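4.2 Waiting at the corner: what the yield model does with people who walk away 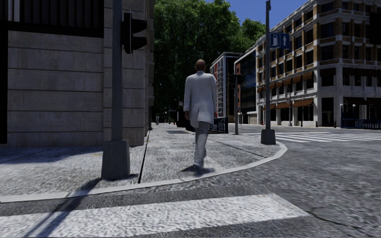 Figure 3. Corner case from the Lerkport simulation set: pedestrian seen from behind, close to the curb, crosswalk in the foreground.

Treasa Brophy read an early draft of this section and told me flatly that a car that stops for everybody near a curb isn't careful, it's just stuck, and that I should quit reporting the stop rate as if higher were better. She had a point, and I rewrote most of what follows (sorry, Treasa, it took me until October to get to it).

So, the setup. We ran the Flellora planner through 538 simulated corner approaches, all with one person on foot and a crosswalk within braking range. In 109 of them the person is heading away from the road, as in Figure 3, and the right answer is to keep rolling at a low speed. I love these cases! They look so dull, and they broke our first model again and again. It had learned that a body close to a curb means brake, full stop, and it paid hardly any attention to which way that body was facing.

Our fix is a small one. We added a heading estimate, taken from the last few simulation steps, and let it scale the yield cost up or down. Ruairí wanted to use head pose too, but from behind you don't get a face, and the long coats on some of our character models hide a lot of the leg motion, so I went with the track of the whole body and left the rest alone. A person who is standing still gets no discount at all. Same for anybody whose track is too short to trust.

With the old cost, the planner came to a needless full stop in over half of the walking-away runs. With the heading term switched on, it did so in 39. The other runs, the ones where somebody really does step out, didn't get any worse: we saw no contacts under either version, and the closest gap stayed the same.

I don't want to oversell this. Our walkers don't change their minds very often, and real people do it all the time (I turned around twice on my way in this morning, once for my keys and once for my lunch). Eglė Raudsepp has been writing a set of turn-back scripts for exactly that, and the first few already make the planner look clumsy. It brakes late and it brakes hard. We come back to those runs in Section 5, along with the delay before a new heading gets through the filter.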